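Ticket 2313: Overnight coach booking, wrong boarding point
Opened by: Ketill Baldursdóttir
Product: Horgan trip planner, website
Status: Waiting on operator
Opened: 28 February 2022

Hi team,

I wrote to you from the road already but the bus wifi ate it, so I'm starting over and this is going to be long. Sorry! I've got tea and a plug socket and I want to get it all down while I still remember it.

I booked a seat on the night coach from Jelham to Curkeck through your site. The confirmation email gave my boarding point as "Jelham, main station, bay 4." So I went to the main station with my backpack and a bag of oranges and sat down very pleased with myself for being early. No coach. The man selling phone credit looked at my booking and laughed (kindly) and said the Curkeck coach goes from the yard behind the fish market, and has done since October. He walked me to the corner and pointed. I ran the rest.

I did catch it, just, but the driver didn't have my name. His list had a "K. Baldur" in seat 11, and my ticket said seat 23. We settled on me being K. Baldur for the night.

What I've tried since then:

- Logged out and back in. The booking still says main station.
- Opened the booking on my phone instead of the laptop. Same thing, only the map pin sits somewhere in the river.
- Changed my profile name to one without the accent. It saved, then it changed back when I refreshed the page.
- Downloaded the ticket again. The new one says seat 11! The boarding point is still wrong.

Then there's the money. The site charged me 1000 for the seat and then a separate 400 marked "station fee." I never used the station, so I'd like the 400 back please. The driver says they don't collect a station fee on that route at all, and he seemed very sure of it.

Update, next morning

Thanks for the quick answer. You asked whether I'd picked the stop myself from the drop-down. No, there was only one choice in it. I just made a dummy booking for the return trip and stopped before paying, and it's the same: one stop, main station. I also tried Curkeck to Breketti and that one lists three stops, all of which exist (I asked at the bakery).

Update, same day, later

Your colleague asked me to clear the cache and try another browser. Done both. The name now stays without the accent, so that bit looks fixed on my side. The seat number matches on the website and on the ticket. The stop has not moved, and the pin is still having its swim.

I also got a message asking me to rate my journey, so I gave the driver full marks. He stopped for almost an hour at a roadside place with the best lentils of my whole trip and woke up everyone who'd asked to be woken. Please don't let my complaint land on him.

Reply from support

Hi Ketill, we've passed the boarding point to the operator and asked them to confirm the fish market yard in writing. The fee is with our payments desk under reference 68. We'll keep this ticket open until both are sorted.

Update from me

Great, thank you. I'm in Curkeck for a few more nights and then I need to book the coach back, so if the yard could be on the ticket by then I'd be very happy. If it isn't, I'll go to the fish market anyway and be K. Baldur again. Can you also tell me if the refund goes to my card or to the wallet thing on the site? I'd much prefer the card.
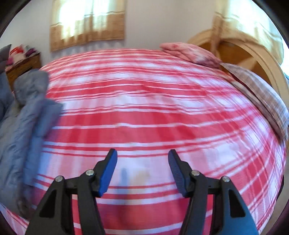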